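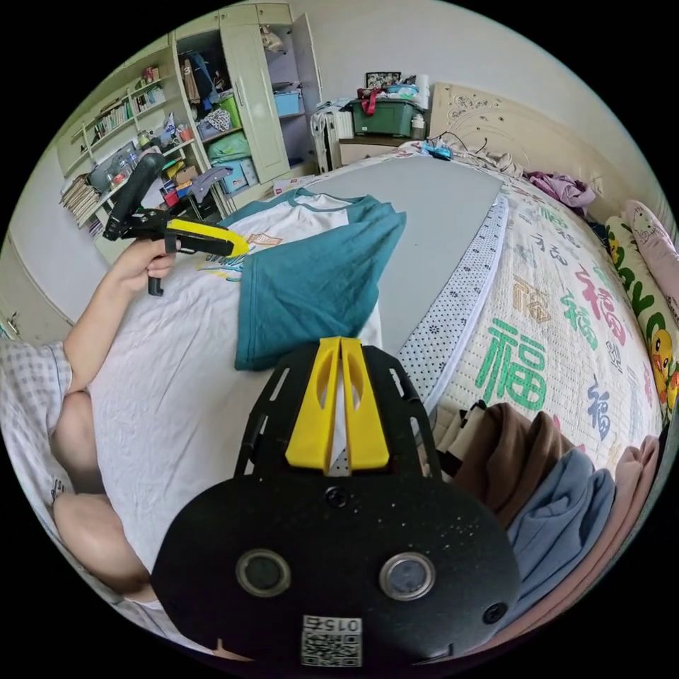
Folded T-shirt on the bed, with two hand-held grippers in view.

Household Tips: Comparing Grippers for Laundry Work

Fostley advises members to test each pair of grippers on one T-shirt before starting a full stack. Keep the fingers parallel and lift the fabric by a single layer. Allow 2 trials per garment and record dropped corners separately.
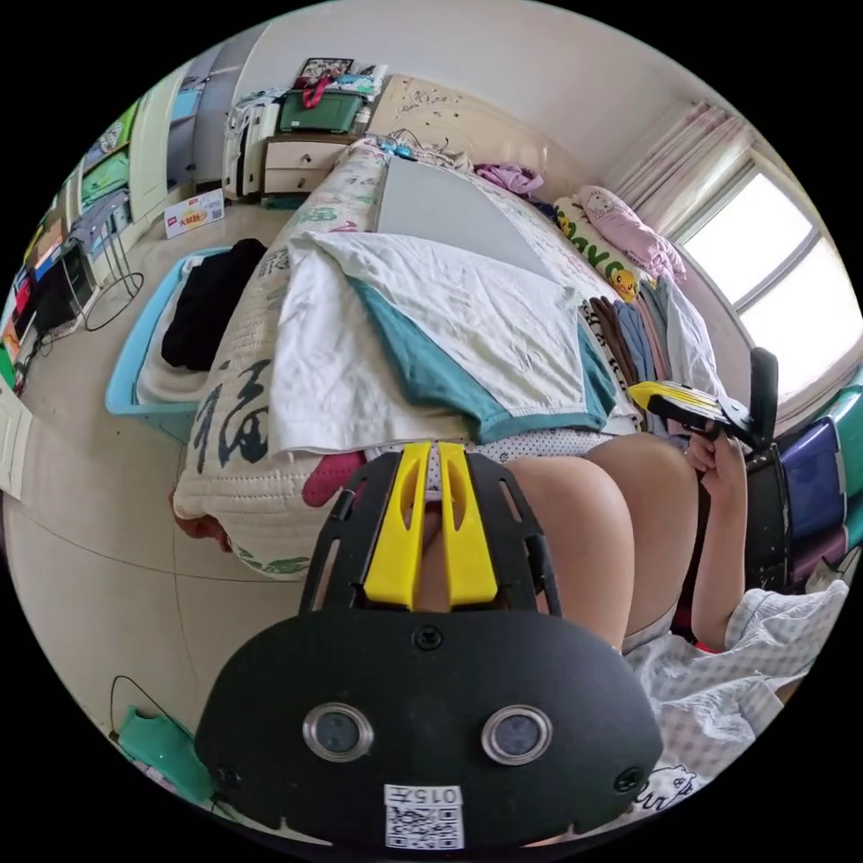

Clothes stacked upright along the edge of the bed.

Wipe both lenses with a dry cloth after 9 garments.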